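How I tidy the cables on a bench (and keep them tidy)

I put this off for the whole of the winter. Then in May I spent a good part of an afternoon looking for one short lead, found it knotted round a lamp, and decided enough was enough. What follows is the way I do it now. It isn't clever, but it has lasted, and you can get through a normal bench between lunch and a late cup of tea.

What you'll need: a soft cloth, a roll of hook-and-loop tape, some paper labels, a pen that doesn't smudge, and a few shallow boxes. I use the Silline boxes as they stack without sliding about, but shoe boxes did me fine for years. Cut the tape into strips before you begin. I cut mine at 202 mm for the long leads and half that for the little ones, and a 500 cm roll gets me through the lot with a bit left over.

First, switch everything off at the wall and unplug it. Do pull by the plug and not by the cable, please! I've mended enough split ends to be boring on the subject.

Next, get everything off the surface and wipe it down. Go right into the corners, and run the cloth along the joint where the wall meets the floor of the bench, which is where the crumbs and bits of snipped wire end up. If there are any slots along there, use a dry brush. A damp cloth just pushes the muck further in.

Now bring the cables back one at a time. I mean it, one. Lay each on the clean surface with its end towards you and let it relax into whatever curve it wants before you try to coil it.
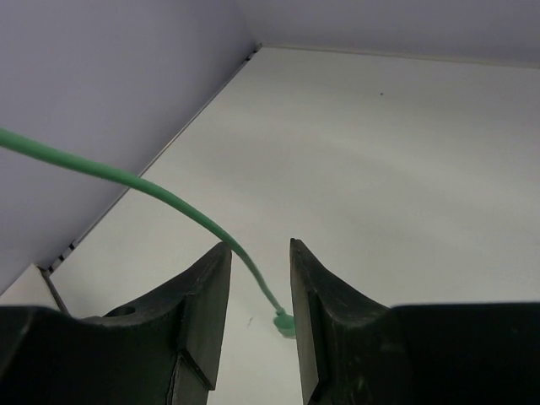
Bench & Cables Group, Hiltia Makers' Club

A bright colour is a great help at this stage. Mint green on a pale grey surface you can follow with your eye all the way to the plug end, whereas a black lead on a dark mat is a misery. When I buy new ones I go for the loudest colour in the shop, and I've never been sorry.

Have a proper look at the end while it's lying there. Is the outer sleeve still snug where it goes into the connector? Any nicks? Bend it very gently and look again. Anything doubtful goes in a box marked CHECK, and it stays there until somebody has tested it.

To coil, make loops the size of a side plate and give the cable a little roll between finger and thumb with each turn, so it lies flat. Don't wind it round your elbow — it puts a twist in that you'll never get out. Fasten the strip near one end so it stays on the lead when you undo the coil.

Labels next. Fold one over the cable a thumb's width from the connector and write what it's for, then how long it is. Ours go by project, so you'll find "Bravo, 52 cm" and "Perine, 480 cm" in the same box. Cyrill Tanner wanted codes, and we tried codes, and after a fortnight we were back to words.

Long leads go in the bottom box, short ones on top, and the two or three you use every day can stay on the bench. Bring those in from the side, with enough slack to reach the middle without pulling tight.

Spare strips live in the lid of the top box. Put the pen in there too or it'll walk.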